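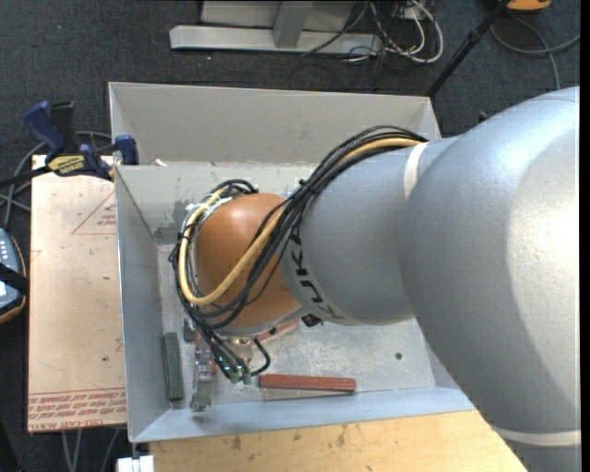

Lagerbehälter aus Metall: Hinweise zu Reinigung, Pflege und Ordnung in der Werkstatt

Offene Behälter aus Blech gehören in vielen Werkstätten zur Grundausstattung. Sie nehmen Gussteile, Verschraubungen, Reststücke und Werkzeug auf und werden in der Regel erst dann beachtet, wenn sich am Boden Späne gesammelt haben oder eine Kante aufgebogen ist. Die folgenden Hinweise richten sich an die Nutzerinnen und Nutzer der Gemeinschaftswerkstatt Rusorlow und gelten für alle Behälter mit geraden Wänden, unabhängig von ihrer Größe.

Leeren und Vorreinigen

Der Behälter ist vor jeder Reinigung vollständig zu leeren. Teile werden auf einer Matte abgelegt und nach Sorte getrennt. Späne werden mit dem Handfeger aufgenommen oder abgesaugt. Druckluft ist hierfür nicht zugelassen. In den Ecken hat sich ein flacher Malerpinsel bewährt, dessen Borsten auf die halbe Länge gekürzt wurden. Schnittfeste Handschuhe sind auch bei kleinen Mengen zu tragen.

Öl und Fett

Ölfilme lassen sich mit warmem Wasser und einem neutralen Reiniger lösen. Die Einwirkzeit beträgt zehn Minuten, bei altem Fett entsprechend mehr. Getränkte Lappen gehören in den geschlossenen Sammelbehälter neben der Ausgabe und dürfen keinesfalls im Restmüll entsorgt werden. Nach dem Auswischen ist das Blech sofort zu trocknen, insbesondere entlang der unteren Naht. Dort bleibt Wasser am längsten stehen.

Kratzer und Flugrost

Schleifspuren an den Innenwänden sind im täglichen Gebrauch unvermeidlich und stellen für sich genommen keinen Mangel dar. Flugrost wird mit feinem Schleifvlies abgenommen, stets in einer Richtung und ohne starken Druck. Bei verzinktem Blech ist Zurückhaltung geboten — die Schutzschicht ist dünn und wächst nicht nach. Freigelegte Stellen werden mit Zinkspray behandelt. Aufgebogene Oberkanten sind zu richten und zu entgraten, bevor der Behälter wieder ausgegeben wird.

Befüllen

Schwere Teile liegen unten und möglichst in der Mitte. Lange Stücke werden parallel zur längeren Wand eingelegt und dürfen nicht über den Rand ragen. Empfindliche Oberflächen sind durch eine Zwischenlage aus Karton oder Filz zu schützen. Wer häufig kleine Teile entnimmt, sollte den Behälter nur zur Hälfte füllen; die unterste Lage bleibt so erreichbar, ohne dass alles andere umgeschichtet werden muss. Sorten werden nicht gemischt, auch nicht vorübergehend.

Beschriftung und Standplatz

Jeder Behälter erhält ein Schild an der Stirnseite mit Inhalt, Sorte und Regalnummer. Klebeetiketten halten nur auf entfettetem Blech. Die Behälter der Reihe Nulorell stehen im Regal 691 und sind nach Gebrauch dorthin zurückzubringen. Verkehrswege und Feuerlöscher sind freizuhalten.

Fragen zur Pflege beantwortet Mahtab Esfahani. Beschädigte Behälter nimmt Babak Bagheri an der Ausgabe entgegen. Am Sonntag bleibt die Ausgabe geschlossen.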